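**Second progress report to the Nilletti Fund**
Project: Less Waste at Studora
22 July 2019

Dear colleagues,

With this report we want to inform you how the work has gone since our first report, what we have spent, and what we ask from you for the second half of the year. The financial table is sent in a separate file, so I mention only the main lines.

As you know, Studora is a shared house of workrooms in Dirnovness. At the moment 26 small tenants rent from us, most of them one or two persons: bookbinders, a translation office, a repair shop for musical instruments, two bakers who use the kitchen in the early morning. Before the project, all waste went into the same containers in the yard, and we paid the highest rate for collection.

**What was done**

In the spring we made the sorting point in the yard ready. The ground was levelled, a roof was put over the containers, and the lock was changed so that the tenants can open it with their own room key. The roof cost more than we planned – the first offer did not include the gutter, and we saw this too late. We covered the difference from our own maintenance money and do not ask the fund for it.

The contract with the collection firm Samuel began in June. They take paper and glass every second week, and food waste every week. The first collection of food waste was missed, as the driver did not have the code for the gate. After this we gave the firm a written plan of the yard and the problem did not come back.

We also changed the way waste is handled indoors. The large open bins in the corridors were removed, and the rooms received small ones with a lid, so each tenant now carries the sorted bags down to the yard. Some tenants were not happy with this at the beginning. The two upper floors have no lift, and for the bookbinders, who have heavy offcuts, we agreed that paper may be left by the stairs on the evening before collection.

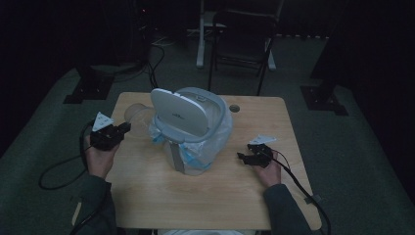

*Bin with flip lid and drawstring liner, on a table.*

We held two information evenings. The first was well visited, the second less, probably because it fell in the holiday time. The questions were mostly practical: where to put greasy paper, what to do with broken drinking glasses, who pays for the bags. From these questions we wrote a one-page guide, which hangs in the kitchen and by the yard door. A translation into two other languages is in preparation and the translation office does it without charge.

**What did not go as planned**

The weighing of waste started later than we promised. The scale was delivered with a wrong plug and had to be sent back. For this reason we have results only for the last weeks, and I prefer not to draw conclusions from them yet. You will find the full series in the final report.

The compost corner is also delayed. The town wants a drawing that shows the distance to the neighbour's fence, and we are still waiting for the answer to it.

**Money**

Of the grant, 18 per cent is not yet spent. Most of this is kept for the compost corner. We would like to ask your permission to move a small part of it to the line "bags and signs", where the costs were estimated too low. The exact sum is marked in the table.

**Next steps**

In the autumn we will finish the compost corner, if the permission arrives, and put better lighting at the sorting point – in the dark months the labels are hard to read. We will also ask the tenants to fill in a short form about how the new system works for them.

If the change in the budget needs a formal letter, please let us know and we will send it.

With kind regards,
The project office, Studora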